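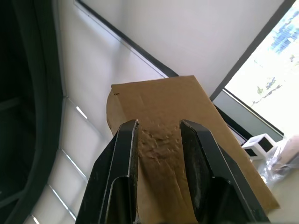

Buscar en el sitio
Buscar

Quiénes somos

Granholm es una empresa de embalaje para mudanzas, envíos y gente que guarda cosas. Vendemos cajas de cartón ondulado, las alquilamos y, cuando vuelven, las revisamos y las ponemos otra vez a trabajar. A mucha gente le parece un negocio aburrido. A nosotros también, algunos martes.

La empresa la fundaron Said Farouk y Hiu-tung Wan después de compartir piso, mudarse a la vez y comprobar que ninguno de los dos sabía cerrar una caja. La de los libros se abrió por el fondo en el segundo tramo de escalera. Said todavía sostiene que fue culpa de la cinta. Hiu-tung, que iba debajo, tiene otra versión y la cuenta mejor.

Abrimos la puerta el May 4, 2018, viernes, con 44 cajas, una mesa prestada y ningún cliente. La primera venta llegó a media tarde: una señora que quería una sola caja para una lámpara y que se marchó con dos, una dentro de la otra, tras un debate bastante largo sobre pantallas de tela. Seguimos dando ese consejo y seguimos alargándonos demasiado.

Qué hacemos

Tenemos tres modelos y un servicio. La caja Tam es la pequeña, para libros, discos, latas y todo lo que pesa más de lo que parece. La Rukitari es larga y baja, y nació porque estábamos hartos de ver cuadros, lámparas de pie y paraguas asomando por la tapa. La Brindulell es la grande. Sirve para edredones, cojines y abrigos, y cada semana alguien la llena de enciclopedias y nos llama para decirnos que no se puede levantar. Tiene razón, no se puede.

El servicio consiste en que vamos a su casa, montamos las cajas y embalamos. No opinamos sobre lo que guarda. Hemos envuelto en papel, pieza por pieza, una colección de ceniceros de un hogar donde no fuma ni el gato, y lo hicimos con toda seriedad.

Sobre las cajas usadas

El cartón se marca. Se arruga donde se aprieta, se abolla en los bordes y coge pliegues que ya no se le van, más o menos como a los fundadores. Una arruga en una cara lateral es asunto estético y la caja sigue en circulación. Un canto vencido o una esquina blanda ya es otra conversación: esas cajas pasan a llevar ropa, y cuando no valen ni para ropa van al contenedor azul.

La revisión la hacemos a mano, caja por caja. Se mira el fondo, se pasa el pulgar por las aristas, se comprueba que las solapas doblan por donde deben. Tenemos 600 cajas en alquiler y cada una lleva detrás su pequeño historial de garabatos de rotulador. «COCINA», tachado, «BAÑO», tachado, «VARIOS». Casi todas acaban en «VARIOS».

Lo que nos preguntan

¿Admiten cajas que no son suyas? Sí, si están enteras y secas. Las que han tenido fruta dentro preferimos que se queden con la fruta.

¿La cinta va incluida? En el alquiler sí - dos rollos por pedido. Said pidió expresamente que la cinta fuera buena y no ha vuelto a hablarse del tema de la escalera, al menos en horario comercial.

¿Trabajan en agosto? Trabajamos todo el año menos una semana de March, perdón, de marzo, cuando hacemos inventario y cerramos el teléfono. La web en inglés la lleva Hiu-tung y a veces se le escapa algo hasta aquí.

Si quiere cajas, presupuesto o solo saber si su espejo cabe en una Rukitari, escríbanos con las medidas. Con las medidas de verdad, por favor, tomadas con un metro - «como un brazo» nos ha dado ya bastantes disgustos.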